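The Tray by the Door: An Afternoon with Reet Paulauskas

I'd been wanting to talk to Reet Paulauskas ever since a friend forwarded me her newsletter about junk drawers, which I read standing in my kitchen next to my own (very full) junk drawer. Reet helps people clear up their homes and offices for a living. She works out of two upstairs rooms in Wurstead, above a shop that sells lamps, and she'd made coffee before I got my jacket off.

I asked her the obvious thing first. Was she always tidy?

"Oh, no. Terrible!" she said. "My sister and I shared a room and there was tape down the middle of the floor. Her side you could walk on."

She got into this sideways. She was doing the books for a flooring company called Welach, and the office was such a mess that she couldn't find the invoices she was meant to be entering. So she stayed late one week in March and sorted it all out, and then the boss's brother wanted his garage done, and then the brother's neighbor. That was nine years ago. She still does Welach's supply closet every spring and they still pay her partly in leftover cork tile, which is all over her walls.

I wanted to know where she starts when she walks into somebody's place. I figured she'd say the closets.

"The table. Always a table," she said. "People want me to go straight to the attic, and the attic is the worst place to begin, you're tired and it's hot and you cry over a baby shoe. Give me the table you eat at. You'll see it again at supper, and it'll look different, and you'll want to keep going."

So how do you clear a table? She laughed at me a little here, but she did explain it. Everything comes off, onto the floor or a bed or wherever. You wipe it down. Then you put one thing back, and that one thing is a tray.

I told her I have a bowl for that. She shook her head before I'd even finished.

"A bowl is a hole," she said. "Things go down in it and you never meet them again. I had a client, Otakar Machala, he won't mind me saying, he had a bowl on the hall table with over 200 keys in it. He had four doors! A tray, you can see what's on it. When it's full, it's full, and you have to do something."

(I went home and emptied the bowl. Three dead batteries, a button, a coin I can't identify and a key to a bike lock I cut off years ago. She has a point.)
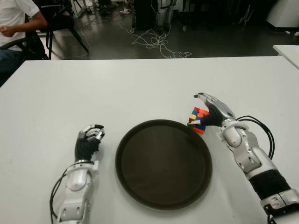
Trays are a subject Reet can talk about for as long as you let her, and I let her. She has opinions on the rim, on the feet, on handles (against, mostly, they snag sleeves). What she cares about most is shape and color. "Round, on a table with straight edges," she said. "Your eye goes right to it. And dark on light, or light on dark, so it looks like you meant it." A dark brown round one on a big white table is pretty much her ideal, and once she'd said it I could see why, the tray stands out so clearly against all that white. She also likes one silly thing to live with the serious ones. A little cube puzzle, the multicolored kind, is a favorite of hers, small enough to pick up with your fingertips and bright enough that you'd notice if it wandered off. "Keys and mail are boring," she said. "Put a toy in there and people go to the tray on purpose."

Does she solve them, the cubes?

"One side," she said. "I can do one side and then I put it down so the good side faces out."

We got on to the business of fidget things in general, because I'm somebody who clicks pens and I wanted to know if she'd make me get rid of them. She wouldn't. She told me about Kalliopi Papadakis, who teaches piano from her front room and whose students' parents sit and wait on the couch. There used to be a heap of magazines on the side table that no parent ever opened. Reet and Kalliopi took the lot out and left a tray with a puzzle, a deck of cards and a pencil. Now the parents fight over the puzzle, Kalliopi says, and one of the dads has started coming early.

I asked whether people ever push back, and she put her cup down for this one.

"All the time. Iraklis Karras, he's a friend now, he stood in front of his own desk like a goalkeeper. He said, I know where everything is. And I said fine, where's the stapler? And he did know where the stapler was! It was under a sandwich box. So I lost that round." She did his desk in the end, two months later, when he called her himself. The trick with him was leaving one corner alone. He has a corner, it's a disaster, it's his, and she doesn't look at it.

I liked that a lot. I'd expected somebody stricter, to tell you the truth. I'd picked up an idea from television that a person in her line of work would be holding up my sweaters and sighing at them.

She doesn't do sweaters much, as it goes. She'll do them if you ask. What she really likes is flat surfaces: counters, desks, the top of the piano, the top of the dryer. She calls them landing places. Her rule (it's more of a habit, she says, she doesn't care for rules) is that every flat surface in a house gets one container, and you can reach all the way around it with your hands. If you've got to move something else to get to the container, there's too much on the table.

"Put your two hands flat, one on each side," she said, and made me do it, there at her desk, with a tray of paper clips between them. "Is there space? Good. That's all the measuring I ever do."

I asked what she spends on trays, and she went to a shelf to show me. The nicest one she owns came from a shop called Andreadis and cost 50 dollars, which she told me in a whisper, as though the others might hear. Most of the rest are from thrift stores. She buys them with the felt missing and cuts new felt herself. There was one from a closed-down hotel in Prunberg with the name nearly worn away, and she won't lend that one out.

Things she wishes people would stop buying: baskets with lids, anything that needs a label maker, those stacking desk towers. "You buy the tower and then you go looking for papers to put in it," she said. I have a stacking desk tower. I kept quiet about it.

She does let some things slide. The fridge door, for instance. She thinks a fridge door should be a mess, with magnets and drawings and the dentist's card from two dentists ago. And she has no interest at all in the trunk of anybody's car, including hers, which she says has a folding chair in it she's afraid of.

Before I left I asked how long the tidy part lasts. If I cleared my table tonight, when would it be back to normal?

"By the weekend," she said, cheerfully. "So you do it again. It takes as long as the kettle. Stelios does his while the toast is in." Stelios is Stelios Theodorakopoulos, from the lamp shop downstairs, who came up halfway through my visit to borrow a ladder and stayed for a coffee. He confirmed the toast.

Reet is taking new clients in Wurstead from the end of the summer, tables first. I've put my name down for the kitchen. I've got until then to find a round tray I like, and so far I've looked at a green one and a sort of orange one and I keep going back to brown.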